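Week 2: Can it do the chores yet?
Mirnside short course, February 2023

Okay, so last week I promised you a straight answer, and mine is "sort of, and slowly". Folding a towel, wiping a counter, tidying up a lab bench - all of it has been done by a machine somewhere, usually on a good day with the lights just so.

My favourite test is clear glass. Shiny, low, see-through, hard for a depth camera to read, and you and I pick it up without a thought! Say an arm manages it 70 times in 200 tries. Great demo, terrible dishwasher.

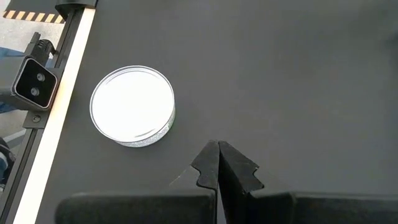 And flat things are their own headache, because two stiff fingers need an edge to grab and there's hardly any edge going. Have a think about how you'd do it wearing oven mitts.

For next class, read the Steltau handout up to page 26 and bring one chore from home you'd happily give away.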